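December, notebook continued. Sim bench, Grastitz task set.

Picking up from where I stopped last night, which was with the word "drawer" underlined three times and no explanation. I have since remembered what it meant. The drawer task was saving episodes with the success flag set before the drawer had moved, on account of a joint limit being read in degrees by one file and in radians by another. Fixed in the loader. The old batch goes in the folder called old_bad, next to old_bad_2 and the folder called good, which I would also not trust.

Today was meant to be all panel work. The plan, as agreed with Elli before she went off to fight the storage server: 36 demonstrations of the arm coming in to the flat panel, all by teleop, all in simulation, start pose shuffled every time. Elli drives the first half, I drive the second, and we don't compare until the end because last time we did it turned into a sport and the data got very fast and very bad.

9:40 - Sim up. Grokthorpe (the recording machine) had installed an update overnight and forgotten the second monitor existed. Twenty minutes on that. Logged here so that when somebody asks why the morning looks thin, I can point at it.

10:15 - First runs. Controller feels mushy. Deividas had turned the smoothing up for his own task and left it there, with a note in the config that reads "better like this?" It is not better like this. Put it back to the Mernum defaults. Left his note in, with an answer under it.

10:50 - Going well enough to be suspicious. The wrist view is the one that matters for this task, because the overhead camera sees the panel as a big dull rectangle whatever you do to it. The wrist view changes a lot in the last few centimeters and hardly at all before that. So most of each episode is the policy's least interesting home movie, and then everything useful happens in the final second or two. I'm recording at full rate anyway and will thin out the front part later. Thinning at record time is how we lost the Camacho set.

11:30 - Saved a wrist still from one of the close ones, to argue over at lunch. The panel takes up most of the view, a plain charcoal slab on the diagonal, with its lower edge right down over the gripper parts. From the image alone I could not tell you how much gap there is. I drove the thing and I could not tell you. If I can't, I don't see why we should expect the network to, unless the depth channel is doing more than I give it credit for.
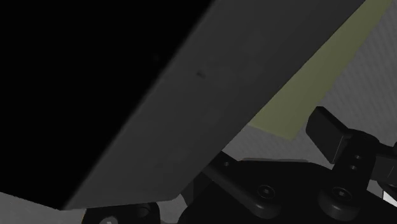 Deividas Mägi thinks I have this backward, and wrote as much in the shared copy of this page: the blank views are the ones the policy will meet most often when it's close, so cutting them would teach it to panic exactly where it should be calm. He would keep every one of them, even the ugly ones, and feed in the joint readings alongside so the image doesn't have to carry the whole load. He also says a matte gray surface with nothing on it is a perfectly normal thing to find in a building, and that if we want texture we should not cheat by painting some on.

Fine. I had in fact been about to paint some on. There was a nice wood grain picked out and everything.

What I'll grant him: keep the close views, add joint readings to the input, no wood grain. What I won't grant him: that we can label distance by eye. So from here the distance label comes straight from the simulator and the person driving doesn't get a say. Tiburcio can write the hook, he has done one like it for the peg task. Asked him. He said "today" in the voice that means not today.

1:20 - Back from lunch. The argument moved on to whether we should vary the lighting too. Yes, but mildly. Evaristo tried wild lighting in the fall and trained a policy that was superb at noon on Mars.

2:05 - My half. Notes on driving, mainly for whoever gets the next shift:

Come in slow and keep coming in slow. If you stop dead just short of the panel to admire your work, the policy will learn to stop dead and admire its work.

Don't correct a bad approach with one big swing. Back out, come in again, keep the whole thing in the recording. Recoveries are worth having. Big swings get flagged in review and then I have to watch them.

Shuffle the start pose before you press record, and check that it really did shuffle. The button looks the same either way.

Write the reason when you throw one out. "Bad" is not a reason. I say this as the author of most of the "bad" entries.

3:45 - Done, bar the review. Of my half, 16 kept and 2 thrown out: one for the shuffle button, as warned against above by me, and one where I sneezed. Reason column says "operator". Elli's 18 are in the queue and she claims all of them are clean. I will be watching those with great interest.

4:30 - Replayed my kept ones at double speed. They look all right. The approach angles bunch up on one side more than I'd like, which is me being right-handed, I suppose. Demetrio is left-handed and has so far escaped teleop by being in meetings. Put his name on the sheet.

Disk is fuller than it ought to be. The depth channel is being saved twice, once as itself and once inside the preview video, where it does no good to anyone. Not touching it tonight while the copy is running.

Still open:
Distance hook - Tiburcio.
Joint readings into the input - me, after the hook.
Mild lighting, with Evaristo kept away from the slider.
Double depth saving - whoever gets to it first, so me.
Rename the folder called good.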